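Can a machine clear a table yet?
Home and Shop Automation > General

govia_bench
Mon 24 January
Serious question. I run a small repair shop and would pay to have trays cleared and parts sorted overnight. Is any of it ready?
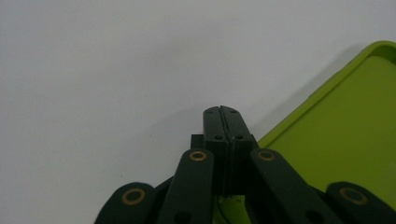 Jaws closed, green tray to the right.

Gakgate
Sorting, maybe. I timed a Relus arm at a trade show in October. It moved 60 parts and dropped two. Same parts, same bin, same light every time.

rajan132
Two drops in 60 is bad. I wouldn't keep a helper who did that.

Gakgate
Depends what you drop. Washers, who cares.

tidewrack
Trays are harder than parts. Flat jaws are fine on a rim if they come in square to it. On a curved corner they slip. At home you also get wet plates, forks under napkins and so on.

rajan132
My dishwasher has done a chore for years with no arm at all. Build the tray around the machine and skip the fingers.

govia_bench
I can't rebuild 200 trays.

tidewrack
Then start with one size of tray and one shelf. Run it while you're there for a week before you leave it alone at night.

rajan132
Still say hire someone.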